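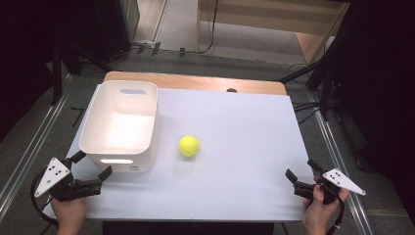 Minutes of the Demonstration Collection Meeting
Lultwood project, handheld gripper work

Last updated: April

Present: collection lead, two operators, data reviewer, training engineer, lab manager. The Fontana representative joined by phone for items 3 and 4.

The meeting opened at 10:15 a.m. in the collection room.

1. Minutes of the last meeting

Accepted with one correction. The item on storage should have said that raw recordings are kept until the reviewer signs off the batch, not until the end of the month. The lab manager has changed the shared copy.

2. Progress on the ball and bin task

The collection lead reported that the first batch is finished. It holds 60 recorded demonstrations of the tennis ball going into the white bin, all done with the two handheld grippers. The reviewer has been through the whole batch and rejected 14. Most of the rejected ones were started before both grippers were being tracked. A few had the ball rolling off before the first grasp, and the operator picked it up by hand without stopping the recording.

The reviewer asked that operators stop and discard when this happens. It takes longer to find these in review than it does to record them again. Agreed.

The training engineer said the remaining demonstrations load correctly and a first model has been trained on them. It reaches for the ball reliably when the ball starts near the middle of the board. It does poorly when the ball starts close to the bin, and it has trouble when the ball is on the operator's left. The engineer thinks this is a lack of variety in the starting positions and does not want to change the model until more data is in.

One operator pointed out that the instructions for the first batch said to put the ball "in a comfortable spot," and that both operators had taken this to mean the center or a little to the right. The instructions will be rewritten. See item 4.

3. Equipment

Markers. The white marker plates on the grippers are holding up. One plate was found slightly loose after the morning session and was tightened. The Fontana representative said a loose plate will not always show up as a tracking failure. It can also show up as a small constant offset, and the reviewer would have no way of seeing that in the video. Plates are to be checked by hand before each session. The lab manager will add a line to the start sheet.

Cables. Both operators said the gripper cables pull when the arms are stretched toward the far side of the board. There was some discussion of hanging the cables from above. The collection lead was against it, as cables hanging in view of the head camera would be different from everything recorded so far. It was agreed to try a longer cable on the left gripper first and see if that is enough. The cables on the floor by the cabinet are to be taped down this week.

Board. The white board shifts on the table when an operator leans on the near edge. The lab manager will put non-slip strips under it. The position of the board is to be marked on the table with pencil before it is lifted so it can go back in the same place.

Lighting. The reviewer said the inside of the bin is very bright in the recordings and asked if it matters. The training engineer said it has not caused any trouble so far, but would like part of the next batch done with the overhead light turned down. The representative agreed and said a model trained under one lighting setup usually has to be retrained when it is moved to another room. Agreed to record part of the batch in lower light.

4. Plan for the second batch

The target is 40 accepted demonstrations. Rejected recordings do not count toward the target.

The new instructions will read as follows:

- Start with both grippers open and held over the near edge of the board. Hold still until the tone.
- Place the ball according to the position card. Do not choose the spot yourself.
- Use whichever gripper is closer to the ball. If the ball is on the line between the two, use the right.
- Release the ball below the rim of the bin. Do not drop it from above.
- Bring both grippers back to the near edge before stopping the recording.
- If the ball leaves the board, stop and discard.

The position cards will be made with the Stastix planning sheet, which the training engineer already uses for the shelf task. The bin will also be moved. It will stand on the left for part of the batch, on the right for part, and at the far side for the rest. The collection lead asked for no more than 3 bin positions so the operators are not measuring all day.

There was a question about whether to allow handovers from one gripper to the other. The training engineer would like some, but in a separate batch with its own label. Mixing them in now would make it hard to tell what had helped. Left for a later meeting.

The Fontana representative asked whether failed grasps followed by a second try should be kept. The reviewer has been accepting them if the second try comes right away. The training engineer wants to keep them, as the model needs to see how to recover. Agreed that they are kept and tagged "retry" in the notes column.

The Fontana representative left the call.

5. Operator time

Operators reported sore wrists after long sessions. Sessions will be kept under an hour, with a break before the next one. The collection lead will redo the sign-up sheet. A third operator from the Hosometti group has offered to help and will need to be trained. Their first recordings will be kept in a separate folder until the reviewer has looked at them.

6. Other business

The shared drive is close to full. The lab manager has asked for more space and will move the old calibration recordings off in the meantime.

The reviewer asked that nothing be left on the far edge of the board during a recording unless it is part of the task. Agreed.

Actions

Lab manager: start sheet, non-slip strips, floor cables, drive space.
Collection lead: rewrite instructions, longer cable for the left gripper, sign-up sheet.
Training engineer: position cards, low-light list.
Reviewer: add the "retry" tag, send the list of rejected recordings to both operators.

The meeting closed at 11:20 a.m. The next meeting will be held when the second batch is through review.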